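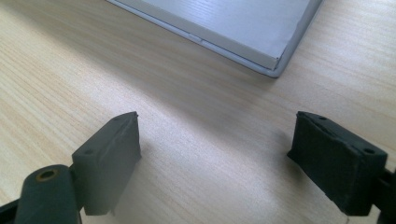
Hacer Oral remembered thinking, the week the grippers came to the packing benches at Işık, that she would be out of a job by March. She wasn't, as things went, but she told us the worry took a long while to leave her — and that she wished somebody had sat down with her and talked it through on the first morning.

Chapter 8. When the Work Changes Hands

We'd like you to keep Hacer's worry close by as you read, because it is where so many people start. The Rodville plant employed 141 people before the new benches and 132 a year later, and those two numbers, plain as they look, leave out nearly everything you would want to know. Who learned to set up a gripper for a new size of box? Who moved to the night shift, and were they glad of it? Did the pay change along with the duties?

We'll take these questions slowly, in 3 parts, beginning with the tasks themselves. Before you go on, jot down one job you know well and the small motions that fill its day — you'll want that list again in Section 8.1.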